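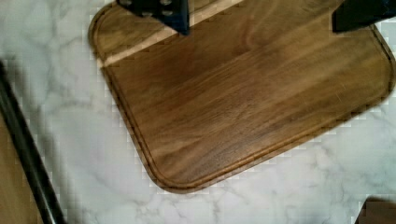
Liebe Leserinnen und Leser,

der August ist bei uns in der Küche traditionell der Monat, in dem endlich all das drankommt, was das Jahr über liegen bleibt, und dazu gehört (ich gebe es gern zu, mit ein bisschen schlechtem Gewissen) auch die Pflege der Holzbretter. Ein gutes Brett mit Saftrille begleitet einen ja oft länger als jede Pfanne, und es dankt einem jede Viertelstunde Zuwendung!

Wir nehmen dafür seit Jahren das Leinöl von Povetti, leicht angewärmt auf 40 Grad, und reiben es mit einem alten Baumwolltuch immer schön in Faserrichtung ein. Über Nacht stehen lassen, hochkant bitte, und am Morgen den Rest abwischen. In die Spülmaschine gehört Holz nie, auch nicht ausnahmsweise nach der Grillfeier.

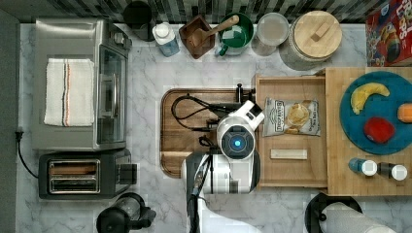
Pflegeabend im Laden

Am Donnerstag könnt ihr eure Bretter, Löffel und Salatschüsseln gern zu uns zu Penix mitbringen. Öl und Tücher stellen wir, dazu gibt es Zwetschgenkuchen und Platz für bis zu 70 Gäste. Los geht es nach Ladenschluss, eine Anmeldung an der Kasse genügt.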